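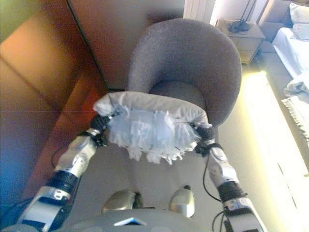

Just home from the open day at the Pinditz building in Koltport and I have so much to tell you all, so put the kettle on! I went mostly for the housekeeping demonstration, which they run in a bedroom, with a proper bed and a big wooden wardrobe, and I'm so glad I did. It had the white duster up in both hands, one at each end, right over a gray armchair very like the one my mother dozes in, and I found I was holding my breath.

Úna Hegarty
27/09/2024
349 likes · 2 comments

The young woman from Mulcahy who talked us through it was lovely, and so patient with all of us (I asked far too many questions, as you'd expect). She said soft things are the hard part, because cloth never hangs the same way twice. I've been folding fitted sheets for most of my life and I could have told her that!

Úna Hegarty
614 likes · 2 shares

A man beside me wanted to know if it does stairs. It does not do stairs. She said they might have something to show on that by March, and he wrote it down very carefully on the back of his parking ticket.

Is it fast? No, it isn't, and I'd have the whole room dusted and the windows open while it was getting ready to start. But my hip isn't what it was, and on a bad morning I wouldn't mind slow one bit.

Afterward there was tea and a very good lemon cake in the Zurkard room down the hall, and I got talking to a couple who had driven over from the coast just for this. We stayed so long I nearly missed my bus.

If you're thinking of going next time, get there early and stand on the left, you get a much better view of the hands. And bring a cardigan, that hallway is freezing.

Úna Hegarty
2 comments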